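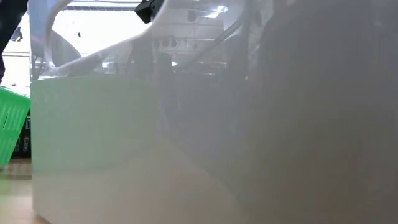

Recetario de Rosdale — léeme antes de descargar

¡Hola! Esto es una colección de 200 recetas caseras que he ido pasando a limpio desde las libretas de mi familia, casi todas de Rosdale y unas pocas de Irkerport (las de pescado, claro). Empecé en agosto con los guisos y luego me lié con los postres, que son mis favoritos y se nota.

Qué hay dentro

Un archivo de texto por receta, en 4 carpetas: caldos, guisos, masas y dulces. Cada archivo lleva título, raciones, ingredientes y pasos. Las cantidades van en gramos siempre que he podido; donde la libreta decía «un puñado» he dejado «un puñado» — no me atrevo a inventar.

Cosas pendientes

Hay 6 recetas de masas sin tiempo de horno. La sopa Zamfir sale repetida en caldos y en guisos, con distinta cantidad de pimentón, y me gustan las dos. Los acentos se ven raros si abres los archivos con Tullon en versiones anteriores a la 3; ponlo en UTF-8 y listo.

Uso

Copia, cocina y cambia lo que quieras. Si corriges algo mándame el texto entero de la receta, que con trozos sueltos me pierdo.

Última revisión: 6/1/25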